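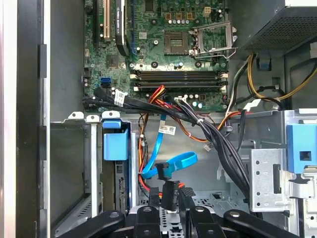

How to decide if an old desktop is worth fixing up

Every few months somebody tells me an old tower "just needs an SSD" and it'll run like new. Maybe. I've heard the same promise for registry cleaners and magic thermal paste, so I make the machine prove itself before I spend a dime on it. The steps go in order. Stop at the first one it fails.

1. Find out what it's for

"Internet and stuff" is not an answer. Write down the two or three programs that will get used, then look up what they need. Check the operating system too, and don't trust the seller's word that it'll take the current version.

2. Set a ceiling

Mine is $69, parts and shipping included. Pick your own number, but pick it before you start shopping. Upgrades creep. You buy memory, then a drive, then a power supply, and now you own an old computer at the price of a newer one.

3. Unplug it and open it up

Pull the power cord, hold the power button in for a few seconds, and take off the side panel. Touch bare metal on the case before you touch anything else. Look for swollen capacitors, crusty spots and scorch marks. Any of those and I'm done.

Check the processor socket while you're in there. Sellers love the word "complete" and I no longer believe it. If the socket is empty, price a matching chip before you go further, and use the exact board model to look it up.
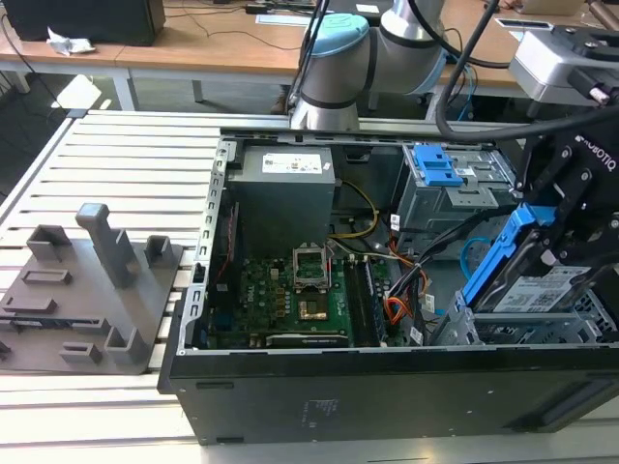

Tower on its side with the panel off. No processor in the socket.

4. Read the labels yourself

Listings get copied from other listings. Write down the wattage on the power supply and the model number on the board. I once bought a Bellby tower advertised with a bigger supply than the one bolted into it, and the seller swore it was a typo.

5. Test before you buy parts

If everything needed to boot is there, boot it. Run a memory test overnight and read the drive's health report. One clean pass doesn't convince me of much, so I do 2.

6. Ignore the benchmark charts

A chart that says a drive is 22 times faster is measuring file copies. You'll be opening a browser. Khôi Võ, who reads these drafts for me, thinks I'm too hard on charts. He also paid full price for a Bulance cooler, and his PC sounds the same to me.

Updated 5 January 2022: dropped the section on overclocking, which I never believed in anyway.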